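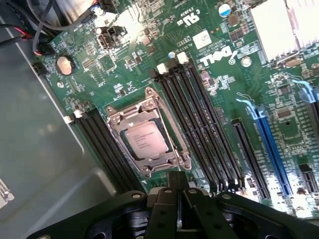

Dandruff comes back every March, what can I do?

plosmont708
I have dandruff for 3 years now. In summer it is almost gone, but in March my scalp is itchy again and white flakes fall on my shoulders. I bought the Alard shampoo at the Bodnár pharmacy. It helped for two weeks — then everything returned.

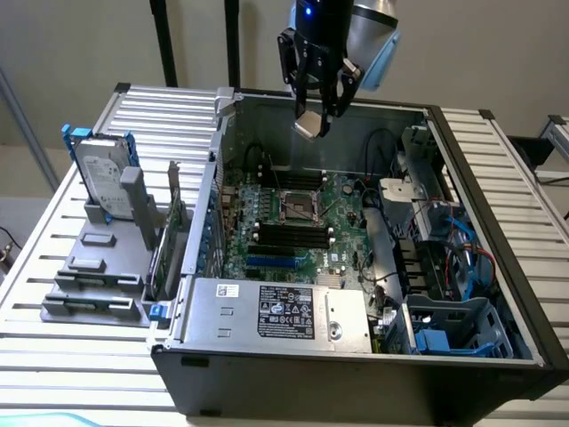 Open computer tower on a slatted metal bench

I wash my hair every day with quite hot water. Should I wash less, or change the shampoo?
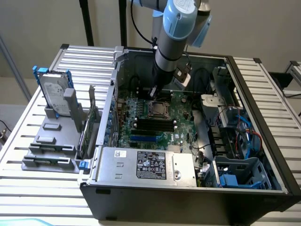

florkurdale_fern
Try lukewarm water first. Also, leave the shampoo on the scalp for a few minutes before you rinse. I was washing it off at once, and so it did very little for me.
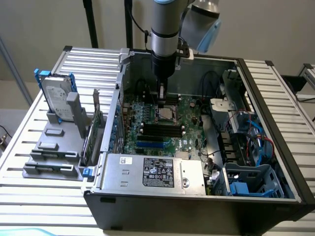 After the flakes are gone, do not stop completely. I still use mine once a week and a mild one on the other days. If the skin is red or sore, please show it to a doctor.

greenkettle20
olive oil!! my aunt did it. but it made my pillow greasy so maybe no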